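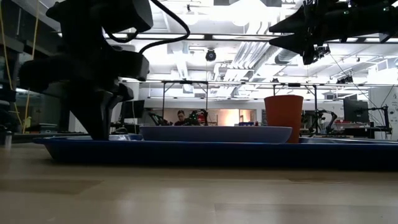
The town of Fevis has a new travel challenge for the summer, and it comes with a legend attached. Starting in June, visitors who walk all 30 stops of the Sillska Trail will get a stamped card and, the organizers promise, a better feel for the story of the drowned bell ringer who gives the route its name. The stamp cards are to be handed out at the trailhead from a long, low plastic tray with a raised rim, dark blue, and walkers are asked to drop the finished ones back in the same place.

How old the legend is remains hard to pin down. Zotard, the tour company behind the trail, says it goes back to 886. The only printed version on offer is the company's own brochure, five pages long, and it names no source. A guidebook sold at the Durán ferry landing, a short ride away, tells nearly the same tale about a different lake.

Zotard also says that 689 people have signed up already. It did not say how many of them have paid – or how many live in Fevis, where residents can register free of charge.

The walk itself is pleasant enough, mostly flat and well shaded. Whether it needed a ghost is another matter. Cards will be available from 5 in the morning.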